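Section 7: Working rules for tabletop sessions

Right, if you've made it through the wiring and the calibration chapters, you're ready to let the Grotum arms loose on actual objects. Before you do, please read this bit properly. I know it's the rules section and I know everyone skips the rules section (I did, for my first manual, and then I had to write the second one). Last revised 27/02/2018, and it replaces the laminated sheet that came with the older kits.

I've kept it to tabletop work with two arms and a person nearby. If you're doing anything with the arms mounted on a wall, go to the Fehr supplement, as the reach limits are different and I don't want you using mine.

7.1 Setting up the space

1. Put the table where you can walk at least three sides of it. Ours in the Finance building is jammed in beside the photocopiers and I regret it every single day.

2. Measure your keep-out line with the arm fully stretched, then add 90 centimetres. Mark it on the floor. Cloth tape is kinder to carpet than the shiny stuff.

3. Run the cables before you power up, and then walk the route yourself. If your foot catches on one, move it. Check there's enough slack for the full swing, too – a cable that looks fine at rest can pull tight when the arm comes across.

4. Choose a spot for the operator and write it on the session card. One operator, one stop button, within arm's reach the whole time.

Note: Shiny tabletops are easy to wipe down and I like them, but they throw light back at the cameras. Turn off any lamp directly overhead and run the Flivedex glare check again whenever you shift the table. It takes 2 minutes.

7.2 Putting objects out

1. Start with no more than two objects. I mean it! You'll be itching to tip a whole grocery bag out, and then you'll spend your arvo working out which one the planner was reaching for.

2. Leave a clear hand's width between them, and keep them well in from the edge.

3. Stick to packaging that can take a knock. No open food and no glass, and nothing you'd be sad to sweep up.

4. Anything round and lying on its side gets treated as a moving object, even when it looks settled. Wait for the tracker to say it's still before you approve a grasp.

5. Hands off the table once the arms are live. If something rolls, let it roll. Groceries are cheap.

Caution: Never reach in to catch a falling object. Press stop, wait for the amber light, then pick it up. This is the rule I've seen broken most often, and always by people who knew it.

7.3 The ready pose

Every attempt begins from the ready pose, hand up and fingers open. It gives the wrist its full range and anybody in the room can read it at a glance.

1. Select Ready on the panel and keep your own hands in your lap.

2. Look at each finger. They should all be spread. A curled one usually means a sulky tendon, so go back to Section 4.

3. Call "ready" out loud, then approve the move.
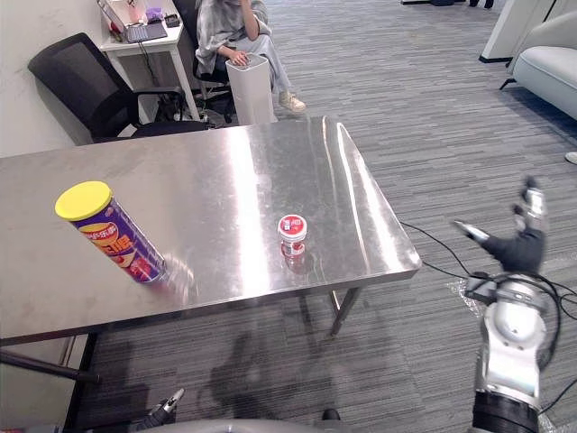 Fig. 7-2. Raised hand with fingers spread, and two items on the steel table: a can on its side and a small jar standing upright.

4. If the pose drifts for longer than 10 seconds, cancel and home both arms. Don't nudge it by hand.

7.4 People in the room

1. Anyone seated nearby stays behind the keep-out line, and that includes chairs on castors. They wander more than you'd think, so put the brakes on or swap them for something with feet.

2. Tell people when you're about to start, even if they're on the couch and plainly not interested.

3. Keep laptops on a separate desk, never on the work table.

4. At the end of a session, home the arms, power down, and only then clear the objects. Fill in the card while you still remember what happened – I've got a stack from December that just say "fine", and they're no use to me at all.

Spare session cards are at the back of this manual. Fault codes start in Section 8.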